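Careers > Media and Sports > Content

Social Video Producer, Women's Soccer and Track

3 min read 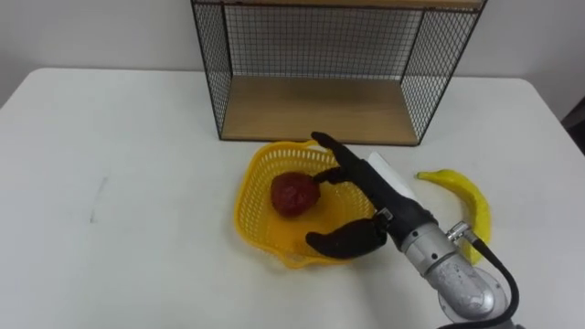 Wire shelf with a light wooden board, on a white table.

Posted Monday, July 8, 2019

Stivar makes short sports shows for phones. We produce highlights, previews and interview clips for leagues and broadcasters, who run them on their own apps and social accounts. We are hiring one full-time producer for our Clanemville office to work on two weekly shows, one on women's soccer and one on track and field.

The job

You will be in charge of both shows from the first story list to the final upload. Each episode runs between two and four minutes and is shot and cut vertically. The soccer show goes out every week of the season. The track show takes a break after the fall meets and comes back in February.

Day to day, you will:

- Pick stories with the desk editor, Serena Caruso, and write the rundown
- Pull match and meet footage from our partner feeds and log it
- Write scripts, captions and on-screen text
- Cut in Premiere, or sit with an editor when the week is heavy
- Check that every clip is cleared for the country it will run in
- Read the numbers after each episode and change what isn't working

We made 73 episodes last season across all our shows. The team is small, so you will also fill in on other people's shows when they are out.

What we need from you

Two years of work in video, at a broadcaster, a team, a website or a production company. You should be able to cut a clean two-minute piece in an afternoon and write a caption without a spelling mistake. You need to know soccer well. Track knowledge helps -- we can teach the rest. Spanish is useful but not required.

Some knowledge of sports rights is a plus. If you have never worked with them, Thomas Melis in our rights group will train you in your first month.

Hours and pay

The job is 42 hours a week, including most Saturdays and Sundays during the soccer season. Your days off are then midweek. Pay depends on experience and is paid twice a month. We offer health coverage, a transit pass and paid time off from the first day. You can work from home one day a week once you are past the trial period.

How to apply

Send a resume, links to three pieces you cut yourself and a short note on a sports show you watch on your phone and what you would fix in it. For each link, tell us what you did on the piece. Please don't send full-length programs.

Write to Siamak Jalali, head of production, and put job number 664 in the subject line. Interviews are in person or by video call, and there is a paid half-day edit test.

Contact | © 2019 Stivar | Back to top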